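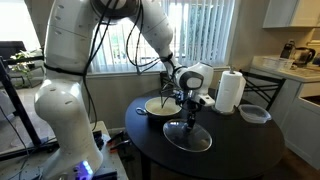
Whisk in the white pot, black table.

4. Laying out and checking your wing

I've flown the Celdale 17 off the ridge at Lernamwood since December, and this is the part of the guide I wish I'd read slower! Give yourself plenty of room and don't let anyone rush you.

4.1 Walk to the middle of the launch area and shake the wing out of its bag with the logo facing the ground.

4.2 Spread it into a shallow horseshoe, leading edge upwind of nothing you care about (thistles, fence wire, your buddy's sunglasses).

4.3 Pick up the left risers and run your fingers up the lines. If you find a knot, work it out now, on the ground. Then do the right side.

4.4 Clip the risers to your harness and check that both carabiners are locked. I say "locked" out loud, every time.

Note: the brake lines leave the shop at the factory setting. Please don't shorten them yourself – I tried, and the wing felt awful until Figueiredo put them back for me.
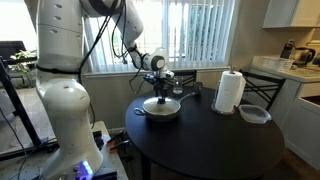
Clear lid on the gray frying pan.

4.5 Check the reserve handle. The pin should be straight and all the way through its loop.

4.6 Face the wind and wait for a steady stretch before you pull up.

Caution: stay on the ground if the windsock at Firnton is swinging from side to side. The launch sits at 3705 feet and gusts show up there fast.

Caution: never fly with a frayed line, even a tiny fray. Order part 224 and go have lunch instead.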